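Equipment Review: The Lernetti Tabletop Conveyor
Reading time: 2 minutes

The teaching laboratory at Sundaram acquired the Lernetti conveyor in January to replace an older Ovix unit. This review covers its construction, its wiring and its suitability for a shared worktable.

The belt is smooth, green and glossy. Faint scuffs and light scratches show near one end, and overhead lights reflect strongly from the surface. Drive is by a toothed timing belt running between two small metal pulleys on top of the aluminum rail. The arrangement is easy to inspect – and equally easy to touch by accident.
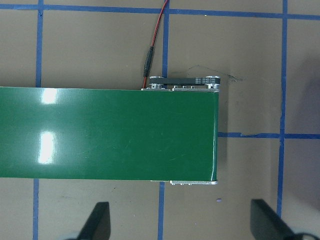 Murali Arumugam considers the exposed timing belt a serious shortcoming and would not approve the unit for first-year classes without a cover. The reviewers accept the point. Lernetti supplies a cover as a separate item, and it should be included in any order.

The frame is narrow and leaves useful space on both sides. Mounting brackets on the front rail hold it in line with a taped grid, and small cylindrical parts can be placed on the belt lying on their sides. A worn patch on the belt is a cosmetic matter at present. 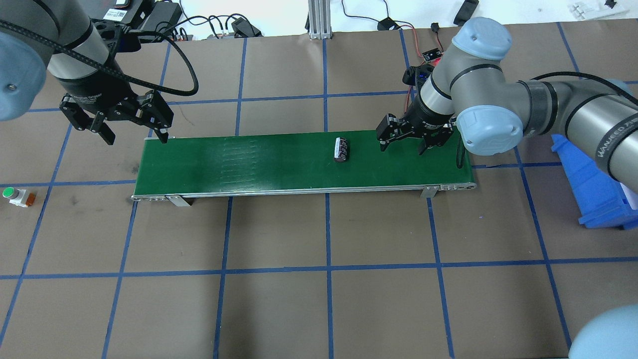

The conveyor on the gridded worktable, with a green push button at left.

Wiring is the weaker area. Thin red and black leads run across the table surface to a separate circuit board, and the review team recommends a cable channel. A blue bin with a sloped open front and a foam pad inside makes a suitable companion for finished parts.

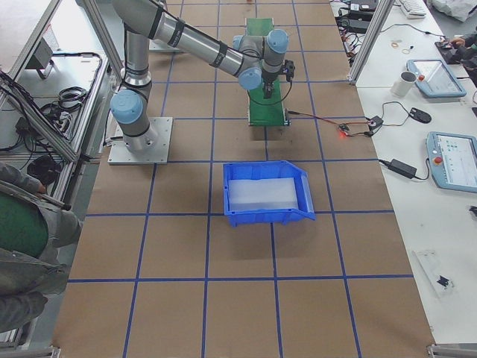 Recommendation

Approved for supervised use, subject to purchase of the cover. Rating: 4 out of 5.

Lakshmi Kandasamy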